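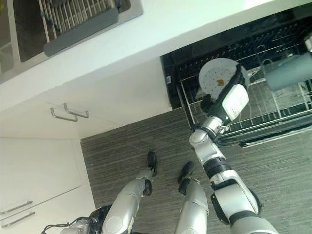 One plate, lower rack.

My father-in-law had rules about the dishwasher, and I married into them the way other people marry into a religion. Plates in the lower rack, all facing left. Bowls up top. Forks up, knives down, spoons wherever they liked because he had no opinion of spoons. And the speckled plates, the white ones with the little dark flecks, were never to go in at all.

They came from Ornavel, he said, and the glaze wouldn't stand the heat. I looked it up once and couldn't find any Ornavel, only a ski lift with a name a bit like it. I kept that to myself and washed them by hand for years, standing at the sink with my sleeves pushed up while the machine hummed away beside me on half a load.

Then he moved to the apartment on Flastau Street, the one with the elevator and no stairs, and he left us the plates. He left us the house too, I should say, carpet in the kitchen and all. (Who puts carpet in a kitchen? Gray stripes, wall to wall! Drop an egg on that and see how you feel.) But it was the plates he phoned about. Was I drying them right away? Was I stacking them with a paper towel in between? I was, I said, and mostly I was.

My husband, Thiện, thought the whole business was hilarious. "Just put one in," he said. "Put one in and see."

"You put one in."

"I'm his son. He'd know."

So we didn't, and the plates went on living their pampered life, and I went on having wrinkled fingers at nine at night.

What changed things was Guoqing Xiao from next door, who came over for dinner and stayed to help clear. He's a big, quick man who used to run a restaurant kitchen, and he can't sit still near a dirty table. I'd gone to find a container for the leftover fish. When I came back he had the dishwasher open and the lower rack out, and he was loading it like he was dealing cards. Six people's worth of dinner! Glasses, pots, the big ladle, and all the speckled plates, every one of them, standing between the prongs. Facing right.

I must have made a noise.

"What?" he said. "Too close together?"

I could have told him. I stood there with the fish and I really did mean to tell him. But it was late and there was egg yolk drying on the top plate in a hard little orange spot, and I thought of the sink, and the sponge, and the paper towels. "No," I said. "They're fine." And I put the soap in myself, so that it would be my fault and not his.

I didn't sleep much. Around two I went down in my socks and sat on that ridiculous carpet and listened to the machine tick as it cooled. I had a whole speech ready. I had considered burying the pieces in the yard. I had considered Đồng, which is the shop on the corner that sells one of everything, and whether they might have a white plate and I might have a fine brush and some black paint.

Then I opened the door, and the steam came up in my face, and there they were. All fine. Every fleck where it ought to be.

He called the next morning, naturally. He asked about the garden, and the gutters, and whether the trash was still going out on time. Then there was a pause.

"And the plates?"

"Beautiful," I said. "Clean as anything."

"By hand?"

I looked at Thiện, who was eating toast off one and was no help to me at all.

"You know," my father-in-law said, before I could get started, "your mother-in-law put them in the machine. Every night, when I was asleep. She thought I couldn't hear it." He coughed a little, or laughed - it's hard to tell with him on the phone. "Which way did you face them?"

"Right," I said.

"Left," he said. "Next time, left."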